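Learning to be slow at the market
May 12, 2021

When I moved to Clunlow I thought I would buy my food the way everybody seems to buy it, in one big trip, with a list, and then I would not think about it until the next trip. In my first winter I did exactly this. I had a freezer full of things and I ate without much pleasure. In December the bus to the big store changed its route, and so I began to walk to the small market on Orari Street, at first with a bad mood.

I want to write a little about what I learned there, because my cousins at home ask me often what I eat now, and because I think other people who live alone may have the same difficulty with food as I had.

The first difficulty is quantity. Recipes are written for families. I used to cook the whole recipe and then eat the same stew until I could not look at it. Now I buy for two days only, and sometimes for one. At the market you may ask for one carrot. I was ashamed to ask this at first, and I practiced the sentence on the way. The seller put one carrot in a paper bag and asked if I wanted the leaves too. I did not know that the leaves can be eaten. They can, chopped very small, with oil and salt and a little garlic, on bread.

The second difficulty is that I am impatient. In my home town my grandmother bought vegetables by touching everything, and it took her the whole morning. As a child I stood next to her and suffered. Now I understand what she was doing. An eggplant should feel heavy for its size. A cabbage should make a small squeak when you press two leaves together. An onion should be hard at the top, where the neck is, and if it is soft there I put it back. I cannot learn these things from a website, although I tried, and I have read very many websites.

I also learned to change my plan. For a long time I came with the dinner already decided in my head. If there was no spinach I walked home disappointed, with something in a jar. Now I go with no dinner in my head, only with a few general forms: a soup, something in the pan with eggs, something on rice. Whatever looks good goes into one of these forms. Most of my meals are one of these three.

The soup is the one I make most. I start with an onion, cut small, in more oil than I used to think is correct, and I leave it on a low flame for a long time. Then comes the vegetable of the day, then water, then salt. I do not use stock cubes anymore, except the mushroom one from Plamska, which a neighbor gave me and which I have come to depend on. If the vegetable is sweet, like squash or parsnip, I add something sour at the end. Vinegar is enough. If it is a bitter vegetable I put in a potato and some butter. 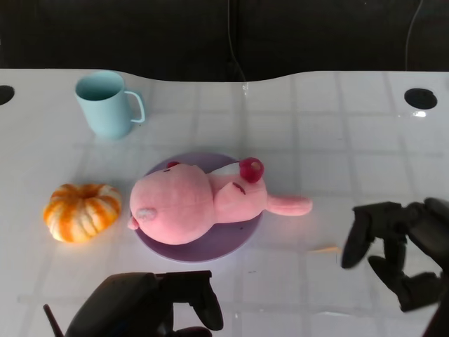
How do you keep vegetables fresh when you live alone and cook small portions?

I keep them according to where they grew. Roots stay in the drawer of the refrigerator with their leaves cut off, leaves are wrapped in a damp cloth and eaten first, and anything that has a thick skin stays out on the shelf. Tomatoes I never put in the cold if I can avoid it. Herbs stand in a glass of water like flowers, and I change the water when I remember.

It was a question I was asked by email, after my post about bread, and I answered it too shortly then. The more complete answer is that I also waste some food, and I have stopped being angry with myself about it. Last month I threw away half a celery. Celery is a vegetable which is sold only in a size for restaurants, and I have no solution for it, except to freeze it in pieces for the soup, and then I forget it in the freezer.

About the money I can say something too. I kept my receipts for one month of the big store and one month of the market, and I put them side by side on the kitchen floor. The big store came to 300 and the market to 297. So I cannot tell my cousins that I have become rich by it. But with the market I had eaten everything except that celery, and from the big store there were still packages in the back of the freezer which I did not recognize.

There are things I still buy at a normal store. Rice, oil, flour and coffee I take from Siddiqui, the grocery on the corner near the bridge, where the rice comes in a cloth bag that I later use for carrying potatoes. They have also dried lemons there, very hard and brown, and I put one in the pot with lentils. You must make a hole in it with a fork first. The taste is something between lemon and smoke and I was not sure about it the first time. Now I buy them every time I go.

The walk to the market takes me almost 10 minutes, and coming back takes longer, with the bag. When it rains I do not go, and I eat eggs. I have thought about buying one of those carts with two wheels that older people pull behind them, and I have looked at a green one. I am not so old yet, but potatoes are heavy at any age.

Next time I will write about beans, because I have soaked too many, and by then I should know whether they can be frozen after cooking. If you have done it, please write to me how, and whether you freeze them with the water or without.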